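Setting out a doughnut table

Wipe the table down first and let it dry before anything goes on it. Crumbs left under a mat will scratch a wooden top, and sugar turns sticky if it is left overnight.

Start with the biggest item. A large round mat in a dark colour shows up pale icing well and gives the rest of the table something to sit around. Put it to one side – the middle is better kept for plates. 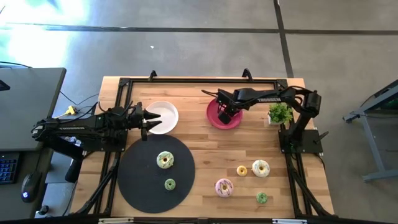 Plates and bowls come next. Use shallow plates with a raised rim if you have them, as they stop things sliding off when passed round. Two or three different colours are fine. Leave a hand's width between each one.

For a play table, toy doughnuts can be set out in the same way. Mix the sizes and put the small ones where short arms can reach. Plain or pale icing goes well on the dark mat. Save anything with bright sprinkles for the front edge. 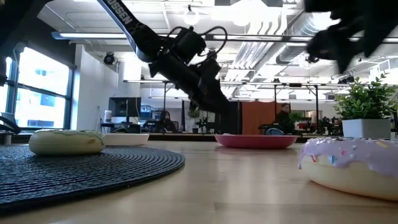 A small plant in a white pot is enough decoration. Keep it at the end of the table, away from the plates. Artificial ones need dusting every month or so with a dry paintbrush.

When clearing up, lift the mat by both sides and tip the crumbs into the bin. Woven mats should be brushed along the weave and dried flat. Toy food can be wiped with warm water and a drop of washing-up liquid, then left on a towel. Store it in a box with a lid, with the heavier pieces at the bottom.

Leonie Rüegg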